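Looking after records and speakers at home

Dust does most of the damage to a record collection. Brush each side before it plays, with the record turning and the brush held still across the grooves. Two turns are enough. Lift the brush toward the label and wipe it on a dry cloth before the next side.

Washing records

Wash a record only when brushing no longer helps. Use distilled water with a drop of plain dish soap, keep the label dry, and rinse twice. Lean the records in a dish rack and leave them for 8 hours.

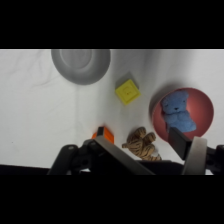 Tap water leaves minerals in the grooves, and you will hear them as light crackle in the quiet passages. A jug of distilled water from the grocery store lasts through a whole shelf of albums.

Storing them

Stand records upright, snug but easy to pull out. A full shelf is heavy — mine holds 183 albums, and the first bracket bent. I replaced it with a Dekker steel bracket and put two screws into the stud.

Swap torn inner sleeves for new ones. I buy the Gustik paper ones with a plastic lining. Keep the old sleeve in the jacket if it has lyrics printed on it. 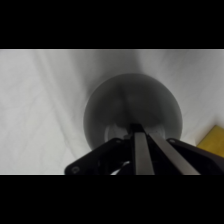 Cleaning the needle

Brush from back to front only, with a short, stiff brush. Never go side to side. I put in a new needle after 400 hours of play and pencil the month inside the dust cover.

Placing speakers

Keep them off the shelf that holds the turntable. Bass travels through the wood and comes back through the needle as a low hum. Start with each speaker 9 inches from the wall and move it out if voices sound thick. 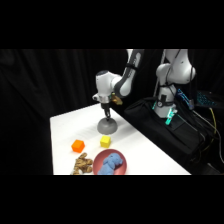
Small felt pads under the stands stop most floor buzz. If one speaker still rattles, swap the left and right cables at the amplifier. A rattle that stays with the same speaker is usually a loose grille or a worn cone edge.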